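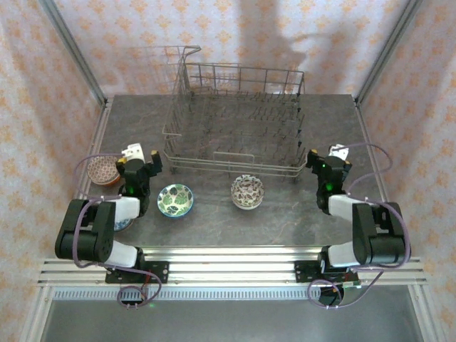 LAB NOTES

New finger tips on trial at the Rosuvlow bench

The two-arm station at Rosuvlow has moved on to bowls. Korkor Acheampong and Beat Egger are comparing two sets of gripper fingers, the Tekar pair with yellow tips and the older Fimo pair, on one job: pick up a bowl from the table and stand it in the wire dish rack.

Both arms carry the Tekar fingers for the first half of the trial, with a camera on each wrist. The Fimo fingers go on next, and the controller settings stay as they are so the two sets can be compared fairly.

As of 3 Oct 2026 the team had logged 861 attempts with the Tekar fingers, and 578 of those ended with the bowl standing in the rack. Most of the misses came at the rim. "The grip is fine on a straight edge," Acheampong said. "On a bowl that flares out, the fingers close and then slide up." Patterned bowls are part of the set on purpose - an earlier round with plain ones told the team little about the wrist cameras.

Egger is also trying a slower closing speed on the left arm only. Those runs are kept in a separate log and do not count toward the totals.

Results for the Fimo fingers will run in the next issue. Questions about the test setup can go to Su-chen Liao.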